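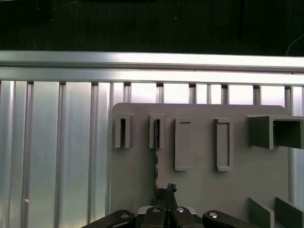

¿Para qué sirve un tablero de soportes?

Para tener a mano las tiras, cintas y retales estrechos que normalmente acaban hechos un nudo en el fondo de un cajón. El tablero Zeltby se coloca de pie, se le ponen los soportes de cara a quien trabaja y cada tira se guarda en su ranura.

¿Qué tipos de soporte hay?

Los de ranura, que son un marco vertical estrecho con la abertura en el centro, y los de cara rehundida, más altos y sin abertura pasante. También tenemos el tubo cuadrado Gindon, que sobresale hacia delante y está hueco (¡nos encanta para guardar agujas largas y lápices!), y las placas inclinadas Proritz, pensadas para apoyar patrones de papel.

¿Cómo se mete una tira en la ranura?

Siempre por arriba. Se sujeta con dos dedos cerca del extremo, se presenta en vertical sobre la abertura y se deja bajar. Cuando asoma por debajo del soporte, se coge la punta y se tira con suavidad hacia abajo, pegándola al tablero. A la tercera tira ya sale sin mirar, y es un gesto de lo más agradable.

La punta de mi tira está deshilachada y no entra. ¿Qué hago?

Recorta el borde en diagonal, muy poco, lo justo para quitar los hilos sueltos. Con fieltro y lana cocida suele bastar con aplastar la punta entre los dedos. Si el tejido se deshace mucho, dobla el extremo sobre sí mismo y métela por el doblez. Las tiras irregulares también valen, no hace falta que los cantos estén perfectos.

¿Qué medidas admite cada soporte?

La ranura estándar acepta tiras de hasta 43 mm de ancho. De largo, lo que quieras, aunque a partir de 100 cm recomendamos enrollar la parte que cuelga para que no arrastre por la mesa.

¿Cuánto peso aguanta?

Cada soporte, 400 gramos. Parece poco, pero ¡en tiras de tela es una barbaridad! Para tijeras grandes o reglas metálicas es mejor un gancho aparte.

¿Puedo cambiar los soportes de sitio?

Claro, y te animamos a hacerlo. Mucha gente empieza con todos juntos y, pasadas unas semanas, separa los que más usa para que le quepa bien la mano. Nosotros ponemos los de ranura a la izquierda y los altos a la derecha, pero si eres zurdo prueba al revés. Afloja, desliza, vuelve a apretar. No aprietes en exceso: con que no baile es suficiente.

¿Se puede colgar en la pared o tiene que ir sobre la mesa?

De las dos maneras. Sobre la mesa, colócalo bien vertical y con algo firme detrás. En la pared, busca una altura en la que la parte de arriba de las ranuras te quede por debajo de los ojos, que desde ahí se ve perfectamente por dónde entra la tira.

¿Por qué es todo gris?

¡Por los colores! Probamos un tablero blanco y otro verde, y los tonos de las telas cambiaban muchísimo según el fondo. Con el gris mate no hay reflejos y un burdeos sigue siendo un burdeos. Las tiras oscuras, además, destacan a la primera.

¿Cómo se limpia?

Con un paño apenas humedecido. Para la pelusa que se acumula dentro de las ranuras va de maravilla un pincel seco de cerdas largas. Nada de alcohol ni estropajos, dejan marcas brillantes en el acabado.

¿Cuánto se tarda en montarlo?

Casi 5 minutos por soporte la primera vez. Luego se va mucho más deprisa.

¿Es compatible con los accesorios Tautahi?

Con los de la serie nueva, que salió en octubre, encaja sin adaptador. Los anteriores tienen la pestaña más gruesa y necesitan la pieza intermedia, que se pide por separado.

¿Lo puede usar un niño?

Con un adulto cerca, es una actividad estupenda: elegir la tira, apuntar a la ranura, verla aparecer por abajo. Para manos pequeñas funcionan mejor las tiras de fieltro algo rígidas que las cintas de raso, que se doblan enseguida.

¿Venden soportes sueltos?

Sí, todos, en la sección de recambios. Antes de pedir, mide el hueco libre que te queda en el tablero y deja espacio a los lados para meter los dedos.

Página actualizada el 16/2/26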